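How to fold jeans on the bed (and get them to stay folded)

I came to folding late. For years my jeans lived over the back of a chair, and when the chair was full they moved to the floor, and I would have told you quite cheerfully that denim didn't need folding at all. Then I moved into the flat in Prumbridge, where the chest of drawers is 37 cm deep on the inside and there is no room for a chair, and I had to learn. If you are in the same boat, put the kettle on and bring the washing through. It really isn't difficult, and once your hands know the way you'll be able to do it while listening to the radio.

What you need

A pair of jeans, properly dry. A bed, made, with the covers pulled reasonably straight. That's it! You can use a table if you have a big one, but I like a bed for jeans as there's space to lay the legs out full length and you can sit down on the edge between pairs.

A word about the surface. A soft duvet is the worst thing to fold on, so push it right down to the foot of the bed or take it off altogether. A sheet pulled tight over the mattress is fine. Best of all, if you happen to have one, is a summer mat. My neighbour Kyu-ri Yeo puts one on her bed every June and I've been a convert ever since she let me fold a load on it one Friday afternoon. The firm little tiles give you something to press against, and the cloth slides over them nicely when you want to turn it. Do lift the jeans when you move them, though, and don't drag them along by the waist, as a zip or a rivet could catch in the weave.

Before you fold

Empty the pockets. All of them, including the tiny one at the front, where I once found a key I had already paid to replace. Do up the button and the zip. Then hold the jeans by the waistband and give them two or three good hard shakes, well away from the bedside lamp. If a leg is inside out, reach down through it, take hold of the hem and pull it back towards you.

Folding, step by step

1. Lay the jeans down with the front facing up and the waistband nearest to you. Smooth each leg from the top to the hem with the flat of your hand. If you've tipped the whole load out in a heap, start with whichever pair is on top and leave the others where they are.

2. Fold one leg over the other so that the back pockets end up on the outside. Match the hems first, then the side seams, then the waistband.

3. You'll see the seat sticking out in a sort of triangle. Tuck that in so you have a long, straight-sided strip. I skipped this for ages and wondered why my pile leaned.

4. Bring the hems up towards the waistband and stop a little short of it — a couple of fingers' width will do.

5. Fold in half again for a shelf, or in thirds for a drawer. In thirds, mine come out at roughly 14 cm and will stand up on their edge in a row, which makes it very easy to find the pair you want.

6. Press down with both hands and count to three. It sounds silly, but thick denim does need telling. 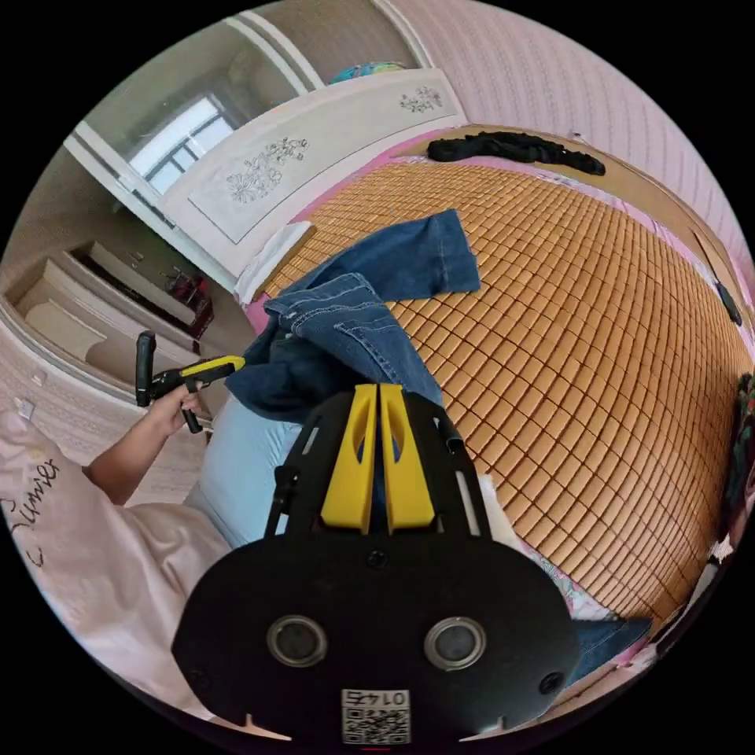
Jeans on the summer mat, partly folded. Straighten the legs first and the waist will follow.

Flares and wide legs

Anything that widens at the bottom needs a bit of extra care, as the hems are broader than the knee and will poke out of your tidy strip. After step two, fold the outer corner of the hems inwards so the edge runs straight from knee to ankle, and carry on as before. Jae-hoon Geum, who irons for half our building, rolls his from the hem instead. That works too, though a roll takes up more room in a shallow drawer.

If they won't stay put

Very new, stiff denim springs open whatever you do. Put those at the bottom of the pile for a week with the softer pairs on top. If the drawer still won't shut, you have too many in there, I'm afraid. I got mine down from 18 pairs to a number I'd be happier to admit to, and the drawer has closed ever since.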